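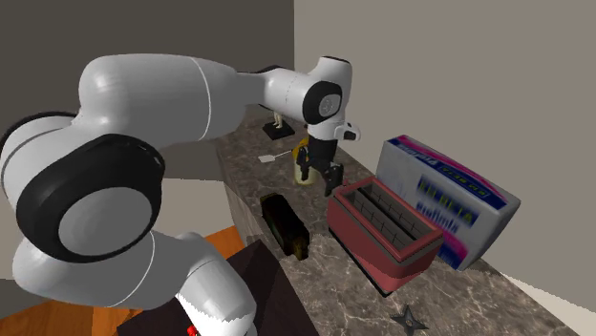 Breakfast should never be the hard part of a school day, Gönül Çetinkaya told families in Plelitz this morning, and so the Çınar Breakfast Club will open its doors again in May, with a bigger kitchen and longer hours!

Plelitz, 23 January 2023 – Thanks to a very generous gift from Flirnex, the club (now in its 12th year, if you can believe it) hopes to serve 3,000 free meals before summer, with warm oatmeal, fruit and plenty of cereal for the little ones.

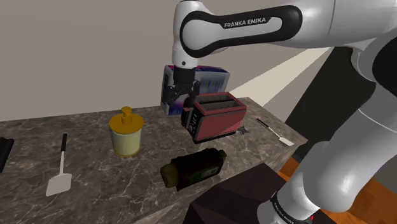

A box of cereal above the kitchen counter.

Families can sign up at the Sallport front desk.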